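4. Packaging Returns and the Condition of Shared Floors

4.1 Background to the Jitville survey

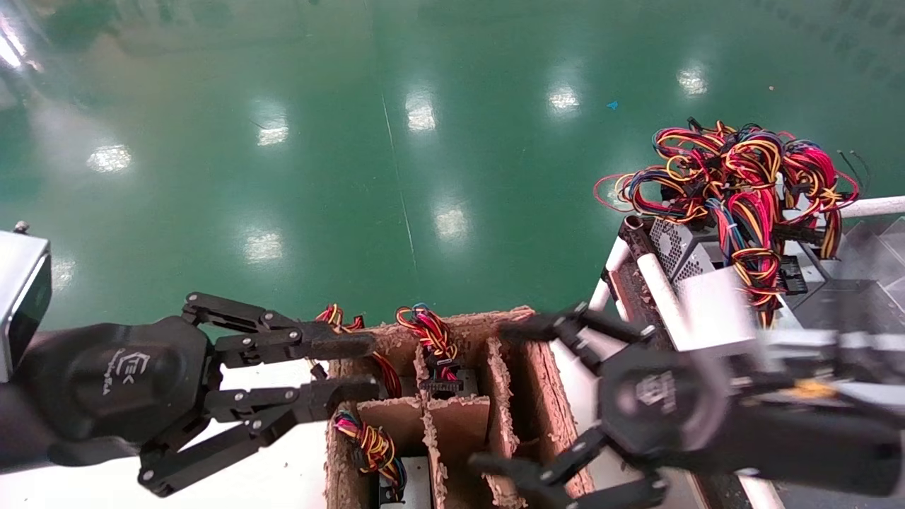 Figure 3. Green epoxy floor with ceiling lights reflected in its surface and a thin, light scratch running across it; cardboard box in the foreground.

The second part of the study turned from the buildings themselves to the way in which tenants share responsibility for them. Light industrial units in the Jitville district are commonly let to several small firms under a single roof, with a common floor, a common loading area and a service charge divided by leased area. The lease used by most landlords in the district descends from a form drawn up for textile warehouses, the earliest surviving copy of which is dated 1823. That form made each tenant answerable for "the boards beneath his goods." The phrase was carried forward, with small changes, into leases for buildings that have no boards and in which goods seldom stay in one place for long.

Our interest lies in how tenants understand this obligation today, and in whether their understanding affects how they report wear. Earlier work by Swanson and Cassim on retail premises found that tenants tended to report damage late, usually at the time of renewal, when it had become a matter of negotiation. We expected a similar pattern in shared industrial units. The results were more mixed than we had supposed.

4.2 Participants and procedure

Interviews were held with representatives of 24 tenant firms in the district. Of these, 17 occupied units with a resin-coated floor and the remaining seven occupied units with bare or painted concrete. Two firms, Gremex and Irnotex, held leases in more than one building and were interviewed separately for each site. Their answers were treated as single records where the lease terms were identical. Interviews were carried out by Saqib Swati and Marcelino Aranda, and each lasted between half an hour and an hour. The first was held in September and the last on 21st October.

Each participant was asked to describe the terms of the lease from memory before being shown the text. They were then asked which kinds of wear they would report to the landlord, which they would repair at their own cost, and which they would leave alone. A short written form followed, in which the same questions were put with reference to named types of damage: surface scratches, tire marks, chips at joints, staining, and loss of coating. Participants were free to add other types, and several mentioned fading near doorways.

The order of the questions was fixed. We considered varying it, but the pilot interviews suggested that participants who saw the lease first simply repeated its wording, and the difference between memory and text was one of the matters we wished to record.

4.3 Understanding of the repair clause

Most participants could state that they had some duty of repair. Far fewer could say where it ended. The phrase "fair wear and tear," which appears in every lease we examined, was taken by one group to cover all damage caused by ordinary business use, and by another to cover only damage that would have taken place in an empty building. These two readings produce very different bills at the end of a term.

Firms that handled their own incoming goods leaned toward the first reading. Firms that relied on outside carriers leaned toward the second and were more likely to regard damage in the loading area as the carrier's concern. The manager of the Echeverría building, who was interviewed in a separate capacity, observed that the disagreement rarely comes to light during the term itself. In that building the landlord has added a schedule of examples to the lease, listing marks that will be treated as fair wear. Tenants there gave more consistent answers than those elsewhere, although the number of firms involved is too small to support a firm conclusion.

There was also some confusion over the meaning of "common parts." In 14 of the leases the term was defined by reference to a plan. In the others it was defined in words alone, or left without a definition. Participants whose lease had no plan often drew the boundary at the point where their own racking ended - a sensible practical rule, but one that leaves the aisles without a clear owner.

4.4 Reporting behavior

Contrary to our expectation, late reporting was not general. Tenants on short terms reported minor wear promptly, in some cases within days of noticing it. They explained this as a form of protection: a mark that had been reported could not later be said to have been concealed. Tenants on longer terms were less concerned, and several said that they kept no record of the floor at all between the first inspection and the last.

Scratches presented a particular difficulty. Participants agreed that a scratch through the coating should be reported, but differed on scratches that affected only the gloss. On the written form, surface scratches drew the widest spread of answers of any damage type. One participant noted that the same mark might seem serious in the morning and disappear by the afternoon, depending on the light. This suggests that written descriptions of floor condition, on which most end-of-term claims depend, may be less stable than the parties assume.

Staining was treated quite differently. Almost all participants regarded it as the fault of a known person or firm, and they were willing to say so. It was also the type of damage most likely to be cleaned or repaired without any report being made.

4.5 Discussion

The findings support the view put forward by Crăciun that repair clauses in shared buildings work largely through habit. Tenants follow the practice of their neighbors, and the text of the lease is consulted only when a payment is in dispute. Where a building has a long-standing manager, practice tends to settle. Where management changes often, tenants fall back on their own reading and the readings drift apart.

Two limits should be noted. The sample was drawn from one district, in which a small number of landlords hold most of the property, and the leases were correspondingly alike. In addition, we relied on what participants said they would do. Inspection records were available for only part of the sample and are considered in Section 5, together with the landlords' own accounts of claims made at the end of term.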